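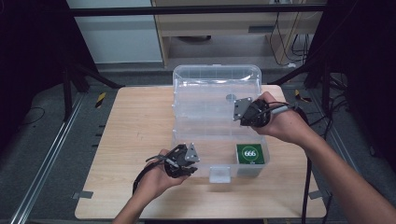
Hand-held grippers over the storage box, with the small green cube inside.

When I asked Jingyi Liang how many rules there are for working at her table, she laughed and said there used to be 501, or at least it felt that way. She looks after working practice at Remance, and the sheet she gives to newcomers these days has seven lines on it, in rather large type.

"People read seven," she told me, pouring us both more tea. "They really do read them, and then they come and argue with me about number four, and I love that, because it means they got as far as number four!"

Number four, I should say, concerns cables. Each gripper trails one, and whoever is holding the pair has to check where both cables run before reaching for anything. "You look at the cable first and the cube second," said Traian Jitaru, who came over from Skidley in July and still has his old firm's habit of saying the rules aloud as he goes. Lids are another favourite of his. A lid is either fully open or fully shut before the grippers go near the box, and he won't hear of anything in between.

I wondered whether all this slowed people down. Jingyi thought about it for a good while. "A little, in the first week," she said. "Then I hear them telling each other off about the tape on the floor, very kindly, and I know I can go and have my lunch."

The sheet is due another revision, and Traian is lobbying for a line on sleeves. Jingyi says he may have it if he gives up one of the others, and so far he hasn't been able to choose.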